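April, late evening

Today the right gripper did not open when I told it to open. I write it down now, while I still remember the order of things.

We were doing the bag work again in the Lilwood room. The robot must take a plastic bag, lift it to the wall and put it on the hook. In the morning it went well, 10 tries and only small mistakes. After lunch Sarmīte Eglītis sat at the controls and I stood at the side with the stop button. At the 4th try the fingers closed on the bag, the arm went up, and then the gripper stayed closed. Sarmīte gave the command to open, three times. The screen said "open". The fingers did not move.

I should have pressed stop at this moment. Instead I put out my hand to pull the bag free, because it was only a bag and it looked so easy. Then the arm made a short jump to the left and hit my wrist. It did not hurt much, there is a red mark and nothing more, but I was frightened and so was Sarmīte. She pressed her own stop before I found mine. I am ashamed of this, because I am the one who wrote the rule about hands on the paper by the door.
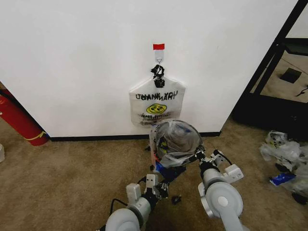

We read the log together until 70 minutes after closing time. The gripper had lost its connection for 3 seconds, and when it came back, the program still believed the old position was true. So the screen was telling us what it had asked for, and we took it for what the gripper had done. I sent the log to Bagheri, who make the driver, and I wrote also to Brotell about the cable, which I do not trust since the winter.

Until they answer, we work at slow speed and the person at the side does not touch anything before the power is off. Sarmīte wants a second stop button on a longer wire. I agree and I will ask for the money tomorrow.

I put cold water on my wrist at home. My mother called and I did not tell her. I must remember to bring new bags, the thin ones tear too soon.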